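Plosside Folding Notes, readme

Hi! I'm Nayeli, and this is the page that goes with the Plosside folder. If you got the folder from Ghada or pulled it off the shared drive, please read this before you open the spreadsheet, because the column names make sense to me and probably to no one else.

What's in it

Plosside is a collection of pictures and notes about soft things on tables: clothes, scarves, tote bags, pillowcases, little kids' dress-up stuff, anything that slumps when you let go of it. I started it in February when I was trying to write decent folding instructions for our swap closet and kept getting stuck on the step before folding, the one where you're standing over a heap and can't tell which end is up. There are loads of folding guides out there and they nearly all start with the shirt already flat. Mine never are!

So the folder is about heaps. There are 2,116 entries in the current version. Each entry is one picture plus one row in the sheet, and the row says what I'd call the thing, what color it is, how many layers I think I'm looking at, and where I'd grab it first. The earlier version stopped at 2,000 and was missing nearly all the thin fabrics, so if yours has no "sheer/slippery" tab, you've got the old one and should ask for a new copy.

How the rows work

The name column is called "thing." I kept the words plain. If I can tell it's a sock it says sock. If I can't tell, it says "cloth, unsure" and I leave it that way, even when I have a hunch. Ghada Rawashdeh went through a big batch of these after me and we argued about the hunches a lot (she won, and she was right to). A guess in the name column spreads into every other column and then you're looking for sleeves on a pillowcase.

The color column goes left to right as you look at the picture. Most things are one color and it's a one-word cell. The ombre and color-block pieces got long, so for those I wrote the colors with slashes, like peach/pink/off-white/blue/mint. Please don't sort on that column, it comes out silly.

"Edges" is for anything that helps you find your way around: hems, seams, straps, loops, drawstrings, tags. This is the column I care about most and the one I'd fill in first if you're adding your own entries. A strap is such a gift. You pick it up, the rest drops, and half the mystery is gone.
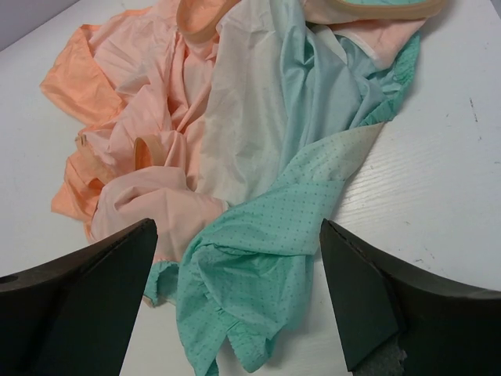 Seams are the next best thing, especially where two colors meet, since you can follow the line with your finger even when the cloth is bunched. Thin, light fabric is the hardest of the lot. It puffs up where there's air under it, so a single layer can look like a pile, and then a real pile squashes down to next to nothing. I've marked those rows "puffy" and you should take my layer number on them with a big pinch of salt.

"Grab" is where I'd put my hands. It's only my opinion! I'm left-handed, so if an entry feels backward to you, swap it. For strappy things I nearly always say to start with the strap, then shake, then look for the widest part and lay that down toward you. For anything slippery I lay it down in 2 goes, top half and then bottom half, and smooth outward from the middle with flat palms. Pulling on the corners just drags the whole thing across the table.

The tabs

Cenard is the everyday tab: tees, leggings, towels, napkins. Start there if you're new.

Slaoui is sheer and slippery stuff, scarves and linings and floaty light things. It's my favorite tab and also the messiest one. Some rows still have my shorthand in them ("slm" is slumped, "tw" is twisted, "?top" means I don't know which end is the top).

Traren is for bags and anything with a lot of straps. There's some overlap with Slaoui, and I went back and forth on whether a thin thing with straps goes in one or the other. For now it goes wherever I'd have trouble first. If the cloth is the trouble it's in Slaoui, and if the straps are tangled it's in Traren.

Things I know are wrong

Pale blue and mint got mixed up in a bunch of early rows, depending on the light and how tired I was. Ghada fixed the ones she found. Cream, ivory and off-white should all say off-white now, but search for all three just in case.

The layer numbers above four are shaky.

A few rows in Cenard say "inside out" when I meant "upside down." I'm working through them in the evenings.

Adding your own

Yes please! Plain table, one item at a time, and don't tidy the heap first. Drop it and leave it however it lands. If you catch yourself straightening a sleeve, pick it up and drop it again. Fill in "thing," "color" and "edges" and leave the rest blank if you're not sure, I'd much prefer a blank to a guess. Heavier stuff is really welcome because I'm short on denim, quilts and coats. I'd love to get the whole folder to 3,000 at some point, but there's no rush.

Using it

Use it for whatever you like, classes, handouts, your own closet. Put "Plosside" somewhere on it so people can find their way back here, and if you change the color words let me know what you changed them to. I still haven't settled on what to call peach.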